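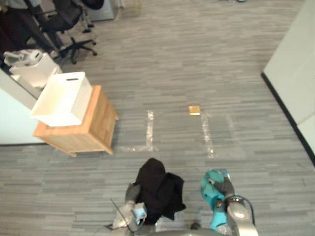 Page last changed: 17 December 2021

Can a robot do laundry at home yet?

Posted by Poltanau

I keep seeing two-armed robots handling clothes and I can't tell how close any of it is to something I could use. I don't need folding. I need somebody or something to pick clothes up, carry them across a room and put them in the basket. My kids are not going to do it. I clean rental units for a living, 13 of them, and picking up after people takes longer than the vacuuming does. A robot vacuum stops dead at the first sock. Is there a machine that does this part, and if there isn't, what is the holdup? 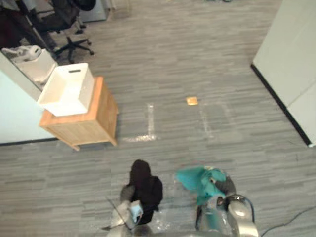
Fevlow replied that the holdup is cloth. A box has the same shape every time you pick it up and a shirt never does. I worked on a packing line until October and we had arms moving cartons all shift with hardly a stop. Then the plant tried them on bagged towels. The arms would grab two at once, or grab one by a corner and drag it. A person had to stand there and fix it, so the towels went back to hand packing. One cloth in each hand, carried to a basket, is a fair test for a machine. It's still a long way from a kid's bedroom floor.

Things to ask before you believe a demo:

1. Is a person steering the arms, or is the machine deciding by itself? A steered arm tells you the hands are good enough. It tells you nothing about the rest.
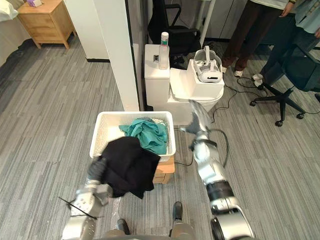
2. How many tries out of 200 ended with everything in the basket? One clean run doesn't mean much. Get the number for a room it hasn't seen before, too.

3. What happens when it drops something – does it go back for it, or carry on as if nothing happened?

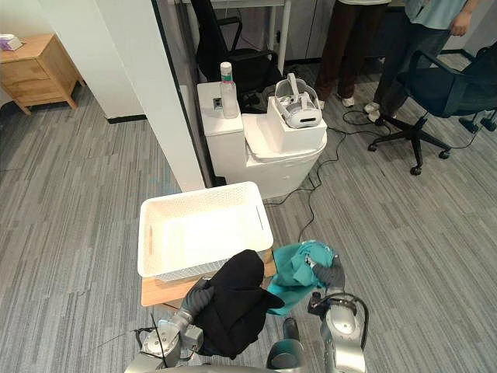

Two cloths and one basket.

Posted by Tkachenko

No, not yet. Get a bigger basket and put it where they undress. Mine cost 30 dollars and it fixed most of it. For the rentals, I'd pay a helper before I'd wait on a robot.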